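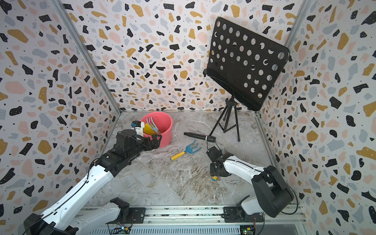 Basil seedlings falling over after repotting – what am I doing wrong?

Moved 17 basil seedlings out of the starter tray into small pots and 10 of them are lying flat by the next morning. Stems look thin right at the soil line. Window faces east, mix is a bagged one called Gostia, watered every evening. Should I start over or can the rest be saved?

Gautier58

Évan Lacroix

Thin at the soil line sounds like damping off. It's a fungus thing, the flat ones won't come back. Pull them, toss the soil with them, don't compost it. For the rest – stop the evening watering. Water from the bottom in the morning and only when the top feels dry. 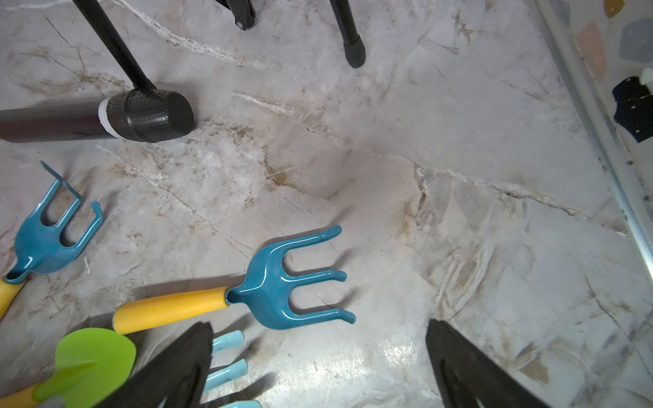

Also wash the pots before you use them agian. Hot water and dish soap, then a weak bleach rinse. And get a fan going on low near the window, moving air helps alot.

Marnus

Could just be leggy. Mine did the same in September, not enough light. Bury the stems up to the first leaves, worked for me.

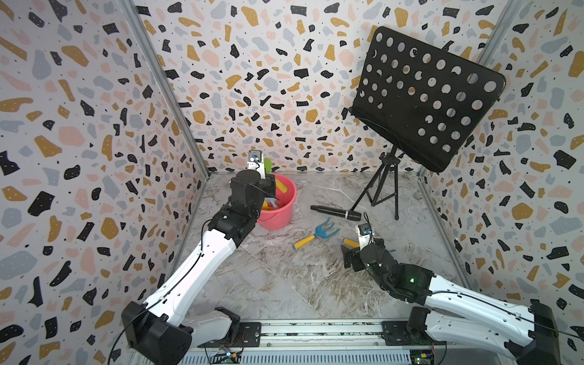

Took 3 weeks before they stood up on there own though. Never used Gostia so no idea on that.

Wukero

just buy a plant at the store, they're cheap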